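Chasing a Photo of a Water Truck

April 2024
5 min read
Print | E-mail

So a few of you sent me that picture of the water truck, the one that was everywhere for a week with the caption saying it was hauling ballots out of Zitstead. I love this stuff. I dropped everything, made a pot of coffee and spent two very happy evenings on it, and I want to walk through what I found while it's still fresh in my head.

The claim, if you missed it: a white tanker with a blue stripe, parked behind the Zitstead town hall at night, supposedly loaded with mailed ballots from the November election and driven off to who knows where. The post I saw first had no source at all. The second one credited "a local," and by the third the local had become a county employee. Same picture every time, same crop, and a little fuzzier with each copy.

I started with the door of the truck. There's lettering on it, and in the fuzzy copies it's just a smear. I went back through the reposts looking for the biggest version I could find, and after a lot of dead ends I got one sharp enough to read: Soliman. That's a water hauling outfit, and they fill swimming pools! They have a page with their trucks on it, and the stripe matches, right down to the spot where it jogs around the fuel cap. 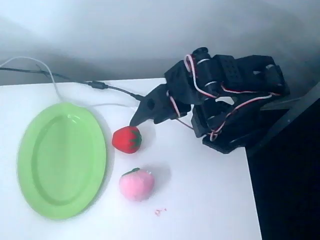

The building in the back

Next I wanted to know where the truck was parked. The Zitstead town hall has tall narrow windows and a flat roof (I pulled up every street view I could get). The building behind the truck has a pitched roof and a loading door with the number 53 painted over it. I went up and down the back streets on the satellite map until my eyes hurt and got nothing.

Then I tried the neighboring towns, and there it was in Norano, 48 miles up the highway: pitched roof, loading door, big painted 53. It's an old feed warehouse. I may have yelled. The light pole is in the right place and so is the dent in the gutter.

When it was taken

I can't pin down the exact date, and I'd rather say so than guess. But there's a banner on the fence in the large copy for a summer fair, and the trees are in full leaf. The trees up there are bare by November. I feel very good about saying this picture wasn't taken anywhere near the election.

I also asked the county clerk's office how mailed ballots get moved. They wrote back the same afternoon, which delighted me. Sealed bins, a county van, 2 people riding along, and a signed log at both ends. The log is public and you can go read it at the counter. Think about the tank truck for a second, too. The only way in is a hatch on top, and you'd be dropping paper into a wet steel drum.

Where it came from

The oldest copy I've found is on Arkimier, a message board for people who like work trucks. It's in a long thread of tankers and the poster just says it's a nice clean rig. No mention of ballots or Zitstead. Somebody lifted it from there and wrote a new story under it, and I don't know who.

Am I 100 percent sure of every piece? The place and the company, yes. The season, very nearly. If you've got an older copy than the Arkimier one, please send it to me, I would be thrilled to see it. I'm also looking for a clear shot of that fence banner, because the last word on it might be a year.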